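Dresser une petite table pour une collation : pain grillé, boisson, plante

Niveau : débutant. Surface : une table rectangulaire en bois clair, accessible par un grand côté.

1. Dégager le plateau, puis l'essuyer dans le sens du fil. Laisser sécher 7 minutes.

2. Placer l'assiette ronde au centre. Elle sert de repère pour tout le reste -- ne plus la déplacer ensuite.

3. Poser la bouteille et le gobelet vers le bout opposé, côte à côte, bouchon vissé.

4. Mettre la plante en pot près d'un bord court, feuillage vers l'extérieur.

5. Apporter la tranche grillée en dernier. La tenir par la tranche, croûte vers le haut, et l'amener au-dessus de l'assiette encore vide.
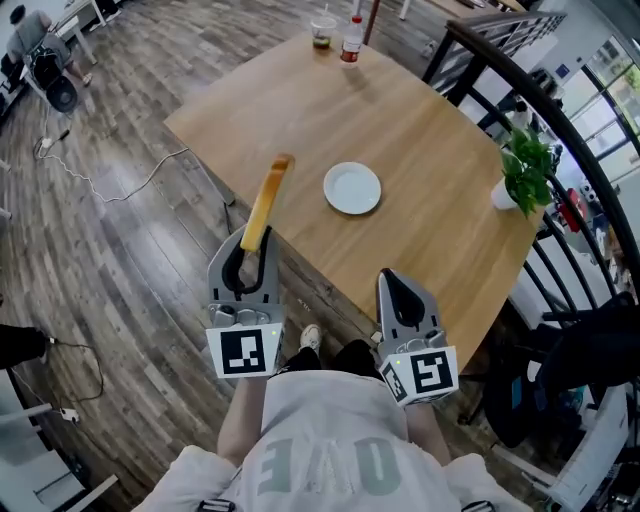
Marlene Stöcker préfère beurrer le pain avant de le poser : d'après elle, une tranche tartinée directement dans l'assiette glisse et sème des miettes jusqu'au gobelet. Variante valable, à condition de prévoir une planche à part.

6. Déposer la tranche à plat. Si elle dépasse du bord, la couper en diagonale.

7. Remplir le gobelet au tiers au plus. Un gobelet léger et trop plein se renverse au moindre choc contre le plateau.

8. Contrôler les hauteurs depuis la place du convive : la bouteille ne doit pas masquer la plante, ni gêner le passage de la main vers le gobelet. 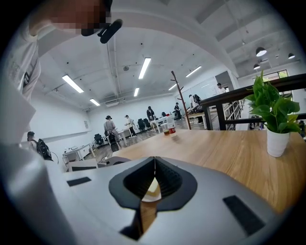
Fig. 2 -- Bouteille à étiquette rouge, petit gobelet et plante en pot sur le plateau.

Pour débarrasser, suivre l'ordre inverse : assiette, gobelet, bouteille. La plante peut rester en place. Terminer par un coup de chiffon sec, miettes ramenées vers soi.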